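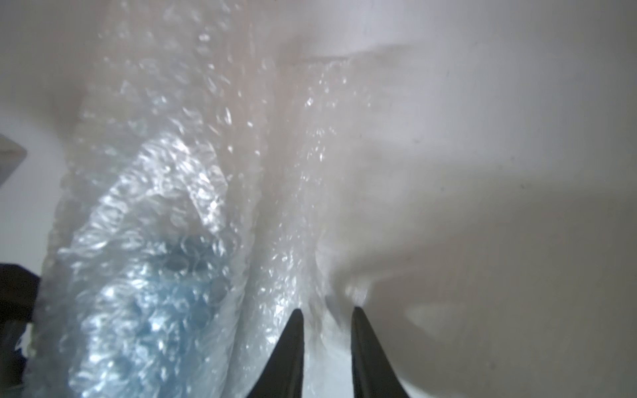 Subject: Re: [plerthorpe-history] Garside plates – numbering and where we've got to

On the list last month a member wrote:

> I have been through the first part of the typed index for the Garside plates and I can't make the numbers agree with the ones scratched on the glass. The index goes up to 3,031 but the boxes I looked at have numbers that start again from 1 every so often. Is there a second index that I haven't seen? Also, could someone tell me whether the Brevine street views are part of the same collection or a separate one? I am trying to find the chapel before the porch was added and I would rather not handle more glass than I have to.
>
> One other thing. Several of the old envelopes have gone brown and brittle and the flaps are stuck. Should I be cutting them or leaving them alone?

Sorry for the slow answer. I wanted to look at the ledgers again first.

There is no second index, but there were two numbering systems. The studio in Plerthorpe began a new run of numbers with each ledger, and there are 7 ledgers. The number scratched in the corner of the glass is the ledger number, so you will find a plate 79 in every one of them. The typed index was made much later, when the plates were already in the reading room, and whoever typed it gave each plate a single running number in the order it came out of the box. The order in the boxes was mostly the ledger order but not always. Ledger 4 in particular is out of sequence, and part of ledger 5 was typed before it.

To get from one to the other you need the sitter or place name and the ledger number together. If you only have the scratched number you will have to try each ledger in turn. It is tedious but it does work, and the ledger entries are in a clear hand apart from the last one.

I have started a plain table with four columns: running number, ledger, scratched number, and the title as the ledger gives it. Please keep the titles exactly as written, even where the spelling is wrong. If the ledger says "Brevin" we put "Brevin" and add the modern spelling in the notes. The typed index tidied a lot of these up and lost things in the process. There is a wedding group which the index gives as "Dastmont Farm" where the ledger has "at Dastmont, for the farm people", and that could well mean a different place altogether.

On Brevine: the street views are part of the Garside collection, but they were not taken by the same studio. They were bought in with the stock of another photographer, and the ledgers don't list them. In the typed index they are at the very end, after the portraits. The scratched numbers on those belong to the other photographer and should be ignored for our purposes, although do record them. The chapel appears more than once. I remember a view from the bridge end which shows the front without a porch, but I can't tell you the number from memory. Try the prints before you go to the glass. There is a set of contact prints in the grey folders on the shelf below the tithe map, and most of the street views are in there.

As for the envelopes, please don't cut them and don't try to steam them. If a flap is stuck, leave the plate where it is, put a slip of paper with it saying so, and go on to the next. The writing on the envelopes matters. In some cases it is the only place where the order is recorded, with what was paid and how many prints were wanted. When a plate does go into a new four-flap enclosure, the old envelope is kept and filed under the same running number. Pencil only, and write on the new enclosure before the glass goes in.

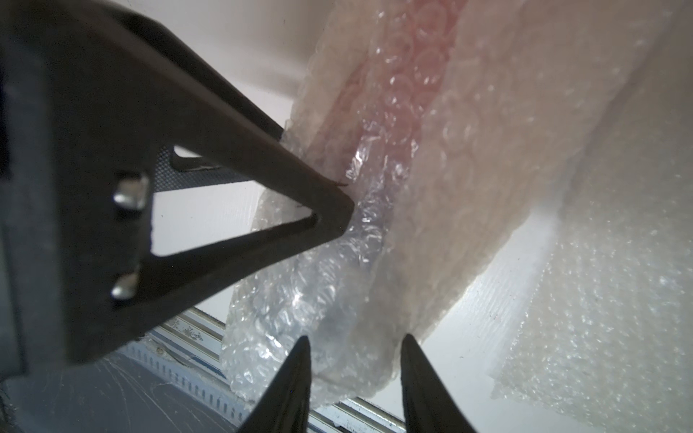

Plates should stand on their long edge, as they do now. I know it looks safer to lay them flat, but the weight of a stack will crack the ones at the bottom. The exception is a plate which is already broken. Those lie flat, one to a tray, with card between the pieces so that the edges don't rub. If you find one, tell me the number and I will see to the tray.

A few people have asked about lending plates for the Dastmont exhibition in March. My own view is that we should lend prints and keep the glass here. Dastmont have said they would be content with prints if they can have them at a decent size. They would like to see a first choice of 100 pictures, which they will cut down themselves. I have said yes to that in principle – suggestions to the list, please, with the running number if you have it. They are keen on trades, shopfronts and the flood. They have plenty of weddings.

While I am on the subject, the flood pictures need some care. The typed index puts them all under one year, and I don't think that can be right. In some the wall by the mill is standing and in others there is a fence in its place. The ledgers put them in two separate runs. If anyone has a newspaper reference for the earlier flood I would be glad of it. The parish magazine mentions only the later one.

The reading room is open to members on the usual mornings until noon, and the key is in the same place. Please sign the book when you take a ledger off the shelf, and put the ledger number as well as your name. Ledger 2 went missing for a fortnight in the autumn and was found behind the radiator, which did the binding no good.

I will put the first section of the table up in the files area this week. It covers ledger 1 only. If you find a mistake, write to the list and say what the ledger has, and I will alter the master copy. Please don't send me edited copies of the whole file. I had three different versions last time and had to go through them line by line.

Could the member who has the magnifier bring it back when convenient.

--
plerthorpe-history mailing list
To leave the list, send a message with the word "unsubscribe" in the subject line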